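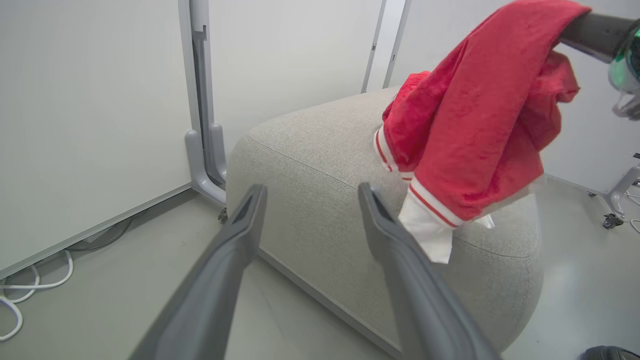 Wultthorpe on handheld, worth it?

garrido_n
Playing Wultthorpe on the couch since August. 80 hours in, still in the second town. Does the fishing ever stop being mandatory?

Zotley
No. You need 500 carp for the bridge. I respect a game that hates me.

pfigueroa
You don't need the carp – sell turnips to the miller and buy the bridge outright. 1,613 coins.

Zotley
Turnips are for people with no self-respect.

olivares88
Wrong game for handheld anyway. The text is ant-sized. Get Illonitz, it runs better and you can skip the cutscenes.

pfigueroa
Illonitz is one long cutscene with a jump button.

olivares88
Says the turnip baron.

garrido_n
Sold 100 turnips. The miller has closed for winter. Back to the carp.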